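Kunby Outdoor Swim Program: Summer Progress Report
Posted 8/22/22 by the Program Coordinator, Carkville Parks
14 shares | 2 comments

Dear friends at the Bailly Fund,

It has been a long, bright, busy summer at the lake, and I'm so glad to finally sit down and tell you how your grant is being used. We signed up 168 children for beginner lessons this season, and they came from both sides of the county — Barken families especially, now that the shuttle stops by the library there. Your money paid for the shuttle, the new rope lines and the sun shelter, which the parents have taken to as much as the kids have!

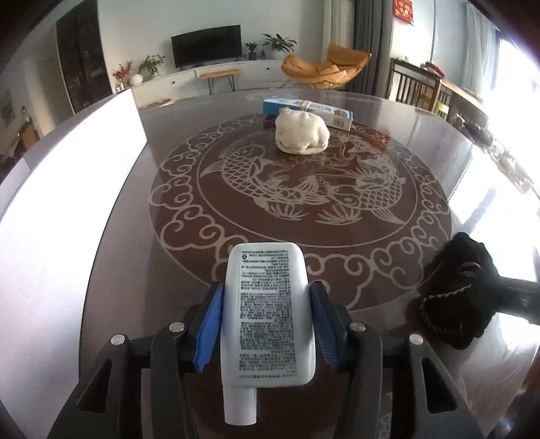
The shelter came in $300 under budget, and with your permission we'd like to move that over to towels and swim caps. The rope lines went the other way, I'm afraid. They cost $925 once delivery was added, and they reached us 2 weeks after lessons began, so the first groups stayed in the shallow end with the old floats (they were very good sports about it).

We are still short of instructors for the early morning sessions, and I'd love to talk with you about training pay before we write next year's plan. The full accounts will come to you in December, along with the parent surveys, once we've had time to read through them all properly.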